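Ristham Accessible Home Handover — Pre-Filming Inspection Checklist
Inspected 16/03/2024 by Yutong Du. Reviewed by Zhuoran Zheng.

Scope: ground floor, entry ramp, main bedroom and ensuite of the Munteanu family home, ahead of the handover episode. Two wheelchair users will live at the address. Crew areas are included where they share an access route with the family.

1. Entry and ramp
1.1 Ramp surface slip-resistant, joints flush — PASS.
1.2 Handrails both sides, continuous through the landing — PASS. Left rail bracket re-torqued on the day.
1.3 Threshold at front door level with landing — FAIL. Weather strip stands proud. Lesow to plane and refit.
1.4 Presenter's mark on landing removed after rehearsal — PASS. Tape residue cleaned off with solvent.

2. Hallway and doors
2.1 Clear opening width at all doors used by the family — PASS, except the linen cupboard, which is out of scope.
2.2 Lever handles fitted — PASS.
2.3 Cables crossing the hallway ramped or flown — FAIL at first visit, PASS at second. Crew had run audio cable across the bathroom doorway. Cable now goes overhead on stands, each with a sandbag.
2.4 Reveal curtain does not block exit path — PASS with condition. One crew member to be assigned to the release cord for the whole take.

3. Kitchen
3.1 Bench height adjusts through full travel without fouling the plumbing — PASS.
3.2 Isolation switch for cooktop reachable from a seated position — FAIL. Switch is behind the pantry return. Electrician to relocate before anyone cooks on camera.
3.3 Sponsor display (Nutix) fixed against tipping — PASS. Display is to be taken away at wrap.

4. Lighting and power
4.1 Temporary lighting on RCD-protected circuits — PASS. Tested, tags current.
4.2 Luminaires clear of curtains and ceiling linings — PASS. Minimum clearance set for this job is 100 cm.
4.3 Safety chains on all overhead fixtures — PASS. 53 fixtures and accessories on the register, all sighted.

5. Main bedroom
5.1 Transfer space beside bed — to be measured with final furniture. Requirement in the access brief is 100 cm on the transfer side.
5.2 Ceiling hoist track load test certificate — NOT SIGHTED. No demonstration of the hoist on camera until it is.
5.3 Smoke alarm audible with door closed — PASS.

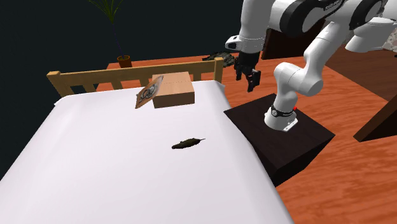
Zhuoran Zheng replied that item 5.2 should hold up the whole bedroom segment, as the guest presenter has been scripted to show the hoist and will want to do it in the first take. Agreed. Segment moved to the end of the running order.

6. Audience and guests
6.1 Street crowd limit — 80 persons behind barrier. Production asked for more on account of the guest presenter's following. Declined.
6.2 Autograph table kept off the ramp approach — PASS.
6.3 Accessible toilet on site — PASS.

Open items: 1.3, 3.2, 5.1, 5.2. Re-inspection to be booked by production once Lesow and the electrician have signed off. Broadcast in May is not affected at this stage.

Ristham Site Safety | Contact the office | © 2024 | Back to top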